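🧵 OK, the wagon thread. A bunch of you asked after my last post, so I'm going to do the whole thing in one go. 6th October, coffee made, dog asleep, let's talk about bringing home a 5-cylinder wagon with a manual gearbox!!

**1/**
Some background for newer followers. I drove the same little hatchback for years and loved it to bits, but two kids in car seats plus a dog finally beat it. I sold it in June to Remzi Taşdemir, who had been after it since he first sat in it. He's already sent me pictures of it washed. It's cleaner than I ever had it.

**2/**
The rules I set myself for the replacement: manual, wagon, roof rails, heated seats. No touchscreen. If you've looked at the used ads lately you know how short that list of cars is.

**3/**
I had saved searches going on every site I could think of. Most of what came up was either an automatic with "manual mode" (no) or a project with a tree growing through it (tempting, but no).

**4/**
Then Naima Soliman, who some of you know from the Provau forum, sent me a link late one night with just the word "LOOK." Dark green wagon, tan interior, five cylinders, five-speed. Two owners. Up in Jorkberg, which is a long, long way from my driveway.

**5/**
I called the seller before I'd even finished reading the ad. Ignacio Barrientos, lovely man, talked for an hour about the timing belt. He had the receipt for it in his hand while we were talking and read me the part numbers. At that point I was pretty much sold. 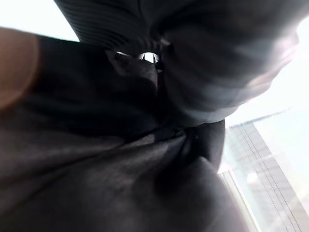

**6/**
So I booked a one-way ticket, packed a code reader, a flashlight and a phone charger, and flew up. The drive home is 2,463 miles if you take the scenic way, and of course I took the scenic way.

**7/**
First look in person: better than the ad. The paint has gone a bit flat on the hood and there's a dent in the left rear door the size of a coffee cup lid. But the sills are solid, the arches are solid, and the spare tire well was dry as toast. I had my whole head in there with the flashlight while Ignacio held the floor panel up.

**8/**
And the SOUND. If you've never heard one of these five-cylinders pull from low down in third gear, go and find a video right now. It's this off-beat warble, like half of a much more expensive engine. I drove it around the block and came back grinning like a fool, which is terrible bargaining technique.

**9/**
I did get $200 off for the dent. I felt bad and bought him lunch with some of it.

**10/**
Stuff that worked: heated seats (both!!), cruise, all the windows, rear wiper, AC, sunroof tilt.
Stuff that didn't: sunroof slide, tape deck, the little light in the glove box, one speaker.
I can live with all of that. The tape deck eats tapes, so I drove across the country with the radio and my own singing.

**11/**
Day one was mountains. I kept it under the speed limit and watched the temp gauge like a hawk, and the needle sat just below the middle and stayed there all day. Up, down, stuck behind a truck on a grade with the AC on. Didn't move. I love a boring gauge.

**12/**
I stopped for the night at a motel where the guy at the desk came out to the lot to look at it. He used to have the sedan. We stood there with the hood up until the bugs got too bad.

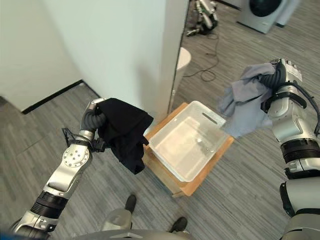 *Black cloth, hanging above the wooden stool.*

**13/**
Day two: a rattle. Light, tinny, only at idle, only in gear with the clutch in. I spent 100 miles convincing myself it was the flywheel and working out what I'd have to sell. Pulled over, crawled underneath, and it was a loose heat shield. One hose clamp from a farm store and it has been silent ever since.

**14/**
For anyone buying one of these: a heat shield rattle is so common that it's worth tapping every shield with your knuckles (COLD car please) before you let yourself panic. The front one over the downpipe is the usual one. The clamp goes right around it, and you want the screw end facing down so you can get at it later.

**15/**
Gas mileage was better than I expected. I'm not going to post a number until I've done a few more tanks because the trip meter resets itself if you hit a big enough bump. That's on the list too.

**16/**
A few of you asked about seats. They are incredible. I'm tall with a bad lower back and I got out at every stop feeling fine. The driver's bolster is worn through on the door side, and Said Abdelaziz has already offered to stitch in a new panel if I can find matching leather. If you have a tan parts seat sitting in your garage, my DMs are open!

**17/**
Day three was flat and straight, and the car just ate it up. Fifth gear is tall, you barely hear the engine, there's some wind noise from the rails and that's it. I had the heated seat on low with the window cracked. Perfect.

**18/**
Also, people wave at old wagons! I had no idea. I got a thumbs up from a guy in the exact same car in silver, going the other way, and I'm still thinking about him. If that was you, hi!

**19/**
Home on day four, after dark. The kids came out in pajamas and climbed straight into the cargo area. This one has the rear-facing jump seat, which I had completely forgotten to mention to them. There has already been one argument over who gets it.

**20/**
The dog took one sniff and lay down on the back seat as if we'd had it for years. 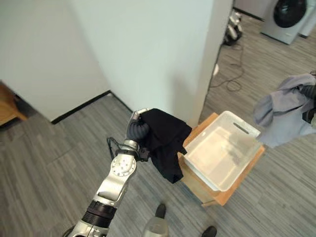
*One corner up, the rest hanging over the rim of the bin.*

**21/**
So, plans. Nothing crazy. I want to keep it close to stock.
- all fluids, first thing
- plugs, leads, cap and rotor
- front control arm bushings (it wanders a little under braking)
- sunroof cable
- a proper stereo that doesn't look like a spaceship
- paint correction on the hood, and I'll do that one myself over a weekend

**22/**
On the stereo, Tarek Ouazzani is pushing me hard toward the Fiton unit because it has the plain face and green lights that match the dash. I've seen the one in his sedan and I have to admit it looks like it came with the car. Anyone running one in a wagon? Does the rear fader work okay with the factory wiring?

**23/**
Tires: it came on an almost new set of all-seasons, so those stay until they're done. I do have my eye on a set of the five-spoke wheels from the turbo model. Same bolt pattern, slightly different offset. If you've fitted them with stock ride height, tell me whether they rub at full lock!

**24/**
Somebody replied asking if I'd thought about just getting a newer crossover. I did drive two of them. They were comfortable and quiet and I couldn't tell you one thing about either drive. Then I sat in this and found a coin tray, a cup holder that fits no known cup, and a gear knob worn smooth on one side by somebody else's left-turn signal hand or wedding ring or whatever it was. Sold.

**25/**
Oh, and the paperwork! Ignacio kept everything. There's a folder as thick as a phone book in the passenger footwell, every oil change written up in the same blue pen, plus the original brochure and a window sticker. I'll scan the brochure and put it up on the forum, the color chart is gorgeous.

**26/**
Next up is the Jitpraphai meet. I'm bringing the wagon exactly as it is, dent and all. Naima's driving her coupe over too, so if you see a green wagon parked next to it with a kid hanging out of the back, come say hi and bring your opinions on bushings.

**27/**
Fluids tomorrow. If anyone has a trick for a gearbox fill plug that looks like it hasn't moved in a decade, I'm all ears. It's soaking in penetrating oil tonight, and I've got the long breaker bar ready.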